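Soup, mostly

May 14, 2022

Quick one tonight as I've got an early start and the kitchen is a state.

So I've been trying to cook for the whole week in one go. Everyone at work seems to do it. Samina Ghauri does hers on a spreadsheet, colour coded, and has never once bought a sandwich. I bought a sandwich most days in the spring and when I added it up it came to nearly 300 quid. On sandwiches! Not even good ones.

First go was lentil soup. Bag of red lentils, two onions, the carrots that had gone bendy, stock cube, tin of tomatoes. Fine. Bit brown. By the fourth lunch I couldn't look at it. Lesson learnt, freeze half straight away and dont be a hero.

Second go, leek and potato. Much better. Sweat the leeks for ages, longer than you think, lid on, low heat. 400g of leeks once you've chopped off the tatty ends. I used to rush this bit and then wonder why it tasted of hot water. Mum always said that, in fairness to her.

Third go was a barley thing Hongmei gave me off the back of an envelope. Mushrooms, barley, soy sauce, loads of pepper. Really good. Swells up like mad overnight though, so by day two it's basically a risotto and you need a fork. No complaints from me.

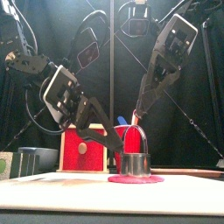 Stainless steel pot. Team soup.

Pots, then. People get very worked up about pots. Darcy McIntyre has a cast iron one that weighs the same as a toddler and won't hear a word against it. I can't lift it full. Mine came from the market in Faltley years back, the lid is from something else, and it does the job. If you're starting out, get one bigger than you think you need. Soup made right up to the brim is a misery, you can't stir it and it goes all over the hob.

Other bits, in no order. Label the tubs. I had a mystery orange one for a month, thought it was carrot, was curry sauce. Leave an inch at the top becuase it expands. Cool it before it goes in the freezer. Bread freezes too, slice it first.

Costs, as a couple of you asked. The barley one worked out cheapest, even with decent mushrooms. Leek and potato depends on the leeks. The lentil one costs next to nothing but see above re: brown.

Still can't do a decent minestrone. The pasta goes to mush every time. Mal-soon says cook it seperately and add it to the bowl, which sounds like extra washing up, but I'll give it a go next week. If anyone has a better way put it in the comments.

Right. Dishes. Then bed.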